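4. Storing the spare parts

Before you fit the Hano shelf unit to the wall, sort the small parts and keep them off the floor.

1. Tip each bag out separately. Do not mix wall fixings with shelf fixings.
2. Put each kind in its own container.
3. Stand the containers side by side where you can reach them.
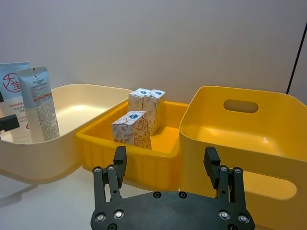

Fig. 5. Three containers in a row on a white tabletop.

4. Mark the wall 240 mm above the skirting board and fit the lower rail first.
5. Tighten by hand only until the unit is level.

Note: leftover spacers are normal. Keep them for the Dorent corner piece.

Caution: small parts can choke young children. Close all containers when you stop work.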